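Gallery > Food > Toltmont Crayfish Lunch

Crayfish Lunch at Toltmont, October

The fourth-floor office has held a crayfish lunch every fall for a few years now. Melahat Bilgin does the ordering and Jayson Sison collects the money. This year's order came from Sezer, a fish shop on the Indbridge side of town, and the whole thing cost 699 including delivery. We had 19 people signed up by the night before.
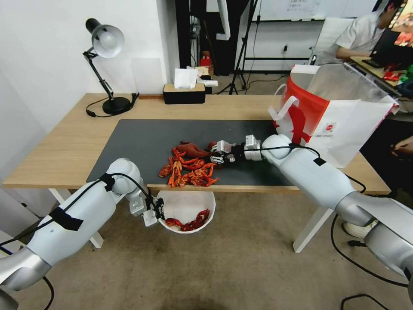 Crayfish are easier to share out when you can see them all at once, and a deep pot hides the small ones at the bottom. On a desk you can pick by size. The heap went on the dark gray mat, with the lamp and the tissue box left at the back, and the white bowl got its first red one. The big brownish-red one at the top of the pile is the kind Recep Yalçınkaya likes to claim early. Claws and legs hook into each other in a pile like that, so lift from the top and don't pull from the side.

Serving notes for next year

Portions: 600 grams a person is plenty with bread and potatoes. Jabari Makokha eats more and pays for it.

Dill: Sezer packs it separately. Ask for a second bunch.

Butter: 200 grams melted with garlic ran out before the second round. Double it.

Tissues: one box per desk. Paper towels work better for the shells, and Berkay Eren has offered to bring a roll from home.

Mats: wipe with dish soap and warm water the same afternoon. Leave them to dry flat overnight and don't put the keyboards back until morning.

Shells: tie the bag twice and take it down to the outside bins before 5 p.m. The kitchen bin on our floor isn't emptied until the next day, and the people at Flitel share that kitchen.

Anyone who still owes for their share can settle with Jayson. Names for the spring lunch go to Melahat.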